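Ticket 1516, project Jirari
Opened by: Selorm Owusu
Assigned to: Laurier Lachance
Status: open

Problem: the policy loses clear plastic boxes when it clears a table. With painted boxes we had 400 tries in May and nearly all were good. With clear ones it failed 46 of 200.

Laurier, I changed the lights and the result is the same. I think the machine is not ready for kitchen work until it can find such a box. Please look at the yellow tips on both sides of the clear container: its edges shine, but the pale yellow slice is easier to see than the wall. Can we train on the edges only?

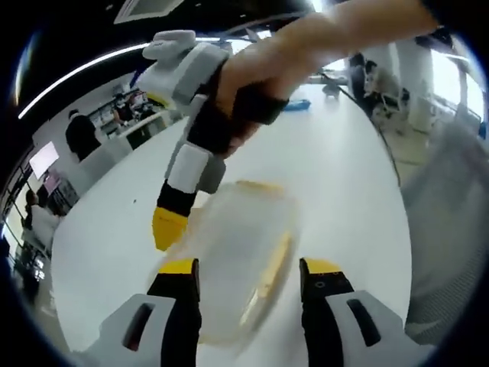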